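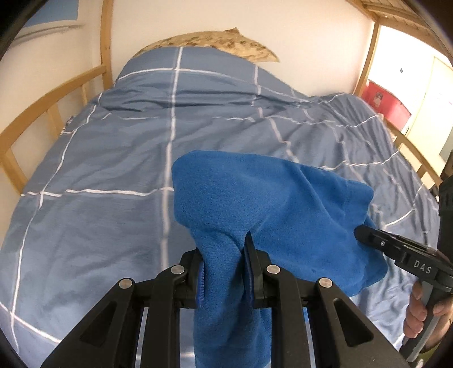 Blue fleece, on the bed

Home > Laundry & Fabric Care
Fleece throw sheds on everything, help!
Omstead27
So I bought a fleece blanket at Duria in July and my black pants are STILL covered in fuzz (and so is the cat). I've washed it twice. Do I give up?
3 comments

trujillo_mom
Wash it alone, cold, no softener! Softener makes mine worse.
8 shares

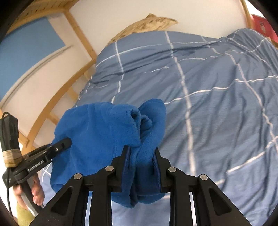 Fleece bunched up

Dramura
just get cotton lol. or try a cup of white vinegar in the rinse, worked on mine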